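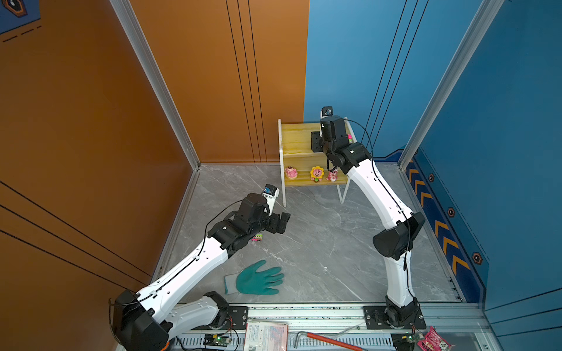

1/ Teleop notes, thread. Two arms, one shelf, me on the leader handles since stupid o'clock. Writing this down while it's still in my head

2/ The task on paper is boring. Pick a figurine off the shelf with one arm, hand it over, other arm puts it on the floor. Then do it all backwards. 50 good demos per figurine, that's the target Elaine set. We are on 21 for the sunflower one

3/ Strawberry bear is the hard one. Round, soft looking outline, and the right gripper hangs down in front of it so your wrist is at a horrible angle. Pink bear on the left is far easier to get at, only now it's the left arm that has to reach

4/ Things I keep doing wrong: closing too early. Closing too early again. Looking at the arm instead of the wrist camera view. If you look at the arm you cheat, the policy doesn't get your eyes

5/ Corina Surdu told me this in February and I nodded and ignored it. Sorry Corina

6/ Glove on the floor is a distractor. We move it between demos, fingers pointing a diffrent way each time. Want the policy to stop caring about it. The first one we trained at Lendier LOVED the glove, went straight for it every run

7/ Speed. Go slower than feels natural but don't stop. Pauses are poison, it learns the pause and then sits there hovering over the shelf forever. If you need to think, think before you press record

8/ Mark Anthony asked if you can trim the pauses out after. You can, bit of a faff, we've got a script. Still better to just redo the demo

9/ Handover is where most of mine die. Both grippers need to be holding for a beat, then the first one lets go. I count it in my head, one and two and open. Birdie hums. Whatever works

10/ Numbers for anyone who asks: 129 recorded in total, all objects. I've binned 6 so far today, four of those before I'd had a coffee

11/ Do NOT bin the ones where you fumble and recover though. Nudge it, miss, come back, get it – keep those. They're worth more than the clean ones imo. Elaine disagrees, we're going to train both ways and see

12/ @ the person asking about the walls: one orange, one blue, and yes they're staying like that for the whole set. Nestor wants a second lot in the plain cell at Stultton to check it isn't just learning the colours

13/ Elbow hurts. Mine, not the robot's. Swap drivers every half hour, put it in the rota, don't be a hero. Also swapping is good for the data, Birdie drives nothing like me, much wider swings round the shelf

14/ Next up is the little stuff on the floor with the left arm, one handed grabs so no handover, should be quick. Famous last words

15/ Back on at 2, will post the sucess rates when there are any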